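Groltel Opens Its User Meeting in Tutmont With a Talk on Old Passwords

The yearly user meeting of security software maker Groltel started on Tuesday at the Skitedton conference hall in Tutmont.

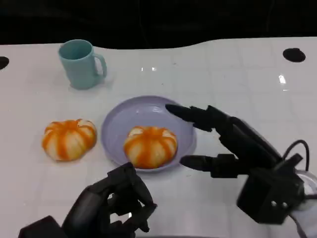 Forgotten accounts were the main subject of the morning

The opening talk began at 9:30 and did not present any new product. The company used the first hour to speak about accounts which stay open after an employee leaves, and about service passwords that were set many years ago and never changed. According to Groltel, these are still the most common weak points it finds when it checks the network of a new customer.

One case was shown in more detail. A shipping firm, which was not named, had 168 active accounts belonging to people who no longer worked there. Three of them had administrator rights. The firm learned this only when its insurer asked for a full list of users before renewing the contract. No break-in was found, but closing the accounts took two weeks, as several of them were connected to night jobs that nobody had written down.

New version of Mfaume

After the coffee break the company presented the next version of Mfaume, its tool for keeping track of accounts and access rights. The new version compares the list of users with the records of the personnel department every night and marks the accounts that have no owner. An administrator must still confirm each change. Groltel said that automatic closing was tested with a small group of customers and was left out for now, after a payroll system stopped working in one of the tests.

Mfaume will also be able to read accounts from cloud services. Until now it could only read them from servers inside the company, and customers have asked for this change at the last two meetings. The update is free for customers with a valid support contract and is planned for September. Customers who use the oldest version will have to install a middle version first.

Smaller companies get their own price

Groltel also announced a smaller edition for companies with up to 3000 accounts. It has the same nightly check but does not include the reports for auditors, which can be bought separately. The price was not given at the meeting. During the questions, several visitors asked if the smaller edition can be upgraded later without a new installation. The company answered that it can, as long as the database stays on the same server.

The afternoon was given to workshops on backup accounts, log storage and the use of security keys. The workshop on security keys was full before lunch and will be repeated on the second day at 2 p.m. in the small hall. Slides from the talks will be sent by email to all registered visitors after the meeting closes.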